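Rekholm members put second Stakano gripper pair to work

Jan 23, 2026

Members of the Rekholm shared workshop in Biruveck have started recording with the second version of Stakano, a pair of hand-held grippers they designed and assembled themselves. The first version was retired in December after its jaws kept slipping out of line.

Stakano is the first half of a longer build. The group wants a two-armed tabletop robot that can pick up light household things and put them down again, and it plans to train the robot on recordings of people doing the same jobs by hand. The person doing the recording holds one gripper in each hand and works the jaws, and cameras on the grippers record what is in front of them. Printed black and white markers let the software work out where each gripper is and which way it is turned.

Six members have worked on the project since it began. Joar Nordin, who drew most of the parts, said the new version took longer than planned.

"The jaws were the easy bit," Nordin said. "Most of the time went into the camera mount. We moved it, tested it, moved it again and ended up a little higher than where we started."

The parts bill so far is $1,413 for both versions, according to the build log the group keeps on the workshop's website. The cameras were the largest single cost. Danzer, a machine shop two streets from the workshop, cut the pivot pins for the new jaws and charged for material only.

Recording is done at a table next to the blinds, with light things that won't break if they are dropped. Each attempt is saved as a separate file and given a label with the name of the task and the person doing it. Attempts that go wrong are kept and marked, and will be sorted later. 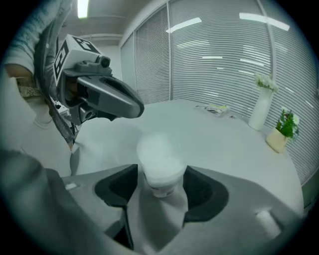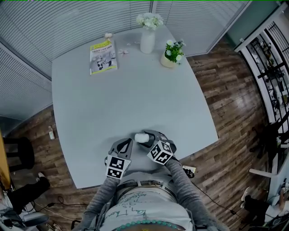
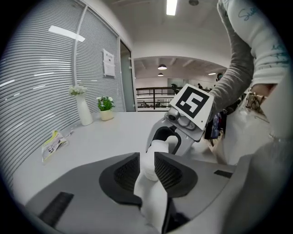

The Stakano hand-held grippers at the table. The first picture shows one of them holding a white cup, the last a crumpled white cloth.

The group has set itself a target of 90 good recordings for each task before it moves on to the next. Picking up a cup comes first on the list, followed by cloth. Nordin expects cloth to be the harder of the two.

"A cup is the same shape every time you go back to it," he said. "With a cloth you have to decide where to take hold, and the person next to you will decide differently. We've talked about whether everyone should do it the same way. For now we're letting people do what they would do at home."

Changes from the first version are listed in the build log. The jaw pivots have been replaced, the cable clips have moved toward the back of the body, and the two grippers now share one set of drawings, so that a spare part fits either side. The software that lines up the recordings in time was also rewritten. In the old version the left and right cameras could drift apart during a long session, and several evenings of recordings from the fall had to be thrown out.

There are still problems. Long sessions are tiring on the wrists, and the log suggests a break after every six recordings. The markers can also be lost from view when one gripper passes in front of the other. Members have been asked to slow down when they cross their hands, and to start the recording over if the software reports a gap.

The robot itself is at an earlier stage. The base plate has been cut and the first arm is being wired on a bench in the back room at Rekholm. The second arm is waiting on motors. Its jaws will be made from the same drawings as the hand-held ones, and the cameras will be mounted at the same height and angle, so that the recordings match what the robot sees when it runs. Nordin would not give a date for a first test with both arms.

"One arm by the end of spring would be good," he said. "We said that about the grippers too."

The drawings for version 2 will be put online once the assembly notes have been checked by someone outside the group. Two members of another workshop have offered to build a pair from the notes alone and report back on anything that is missing. The drawings for the first version will stay up, with a warning about the pivots.

Rekholm members who want to help with recording can sign up on the sheet by the front desk. No experience with robots is needed. A new person is shown how to hold and close the grippers, does a short practice run that isn't saved, and then starts on the cup task. Sleeves should be kept clear of the jaws, and rings that could catch should be taken off before starting.

Questions about the build can be left in the comments on the Stakano page of the build log.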